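Is the open day at Tutwood good for small children?
Remedios Soriano
I want to bring my two nephews to see the robots. Can they follow what is happening?

Hrvoje Kolev
Yes, we went in July. Bring ear protection.

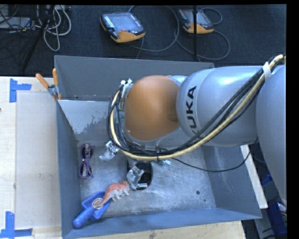 Milagros Belmonte
The picking demonstration is the best part for children, in my opinion. We waited around 41 minutes. My son is four and he likes the toy dinosaur in the metal bin very much, more than the big KUKA arm. Please ask at the door for the short tour.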